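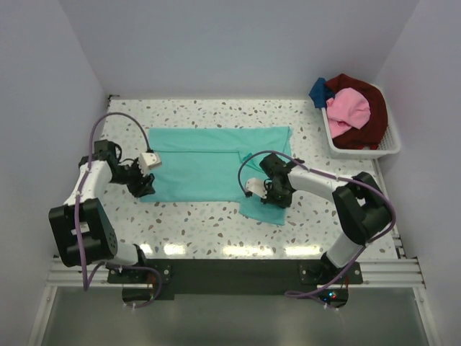 Perception / Garment pipeline / Closed tickets

Ticket 731: Fold planner rejects turquoise shirt, reports "no grasp pair"

Opened by: Vasylyna Nazarenko
Assigned to: Antonina Tkachenko
Component: Ninska (segmentation and keypoints), Jenden (two-arm planner)
Date opened: 22 February 2022
Status: Closed, fixed in Ninska build 488

Problem

The planner stops before the first fold when the turquoise garment is on the table. Both arms move to their hover positions over the cloth and stay there. Jenden then logs "no grasp pair" and goes to its waiting state. No fault is raised on either arm and the grippers still answer to manual open and close commands.

The maroon, pink and navy items go through without trouble on the same build. I have only seen it with the turquoise one, and only when part of it is turned towards the front rail on the right.

Steps to reproduce

Start Ninska build 423 with the default table profile.
Lay the garment in the middle of the table, roughly flat, with the narrow flap pointing to the front on the right-hand side.
Leave the laundry basket in the back right corner.
Run the fold task from the Dovarach console.

Expected: two grasp points on the cloth, one per arm, then the first fold.
Seen: hover, pause, "no grasp pair".

Comment, Antonina Tkachenko

I can reproduce this. First I ruled out the arms. I sent both grippers to fixed points over the cloth by hand and they got there with no collision warnings. The cables were clear of the grippers at both points. Reach is fine, so please leave the calibration alone for now.

Next I saved the mask from Ninska and looked at it on its own. The outline of the main part is good. The flap is the trouble. It comes out as a separate piece, with a thin gap between it and the rest of the shirt. The gap lies close to where the right gripper hovers.

Can you run it once with the right arm parked and send me the log?

Comment, Vasylyna Nazarenko

Done, log attached to the ticket. With the right arm parked the mask is one piece and the planner finds a pair straight away. I moved the arm back to hover and the gap came back.

I also tried it with the basket taken out. That made no difference, so I put it back.

Comment, Antonina Tkachenko

Thanks, that narrows it down. Ninska cuts the arms out of the view before it looks for cloth. It does this by drawing the arm model at the current joint angles and removing everything underneath, plus a margin. The margin on the right arm is much too wide. It takes a strip of cloth away with the gripper, and the strip falls right where the flap joins the body.

After that there is a second step which keeps the largest piece and throws away the rest. So the flap goes, Jenden is left with a shape it cannot match to any of its shirt outlines, and it gives up. The message is misleading. It ought to say that the outline match failed.

The left arm has the correct margin. The right arm's value was carried over from the Ivanyshyn profile, where the grippers are a different shape.

Comment, Vasylyna Nazarenko

Would it be simpler to park both arms before every look? I could put that in the task file today.

Comment, Antonina Tkachenko

It would work as a stopgap, and please do it if you need to keep running. I don't want it as the fix. We look again after each fold, and parking each time would slow the whole task down. It would also fail once an arm is holding cloth, as we can't park it then.

Changes made in Ninska build 488:

Right arm margin now matches the left.
Pieces on either side of a removed arm area are joined if their colour agrees and the gap is no wider than the removed area.
Arm margins are read from the table profile for each arm. If one is missing, Ninska refuses to start.

Change made in Jenden: "no grasp pair" is now only used when the outline has been matched. A failed match gives "outline not matched" and saves the mask next to the log.

Please retest with both arms at hover and the stopgap taken out.

Comment, Vasylyna Nazarenko

Retested on 488. Stopgap removed, basket in the back right corner, flap to the front on the right as before. Mask is one piece and the planner returns a pair. I turned the shirt so that the flap was on the left and ran it again, also fine. The other garments behave as they did before.

One leftover: the console still shows the old message text until it is restarted. I have opened a separate ticket for that under Dovarach. Happy for this one to be closed.

Closed by Antonina Tkachenko. Linked: console message text not refreshed after planner update.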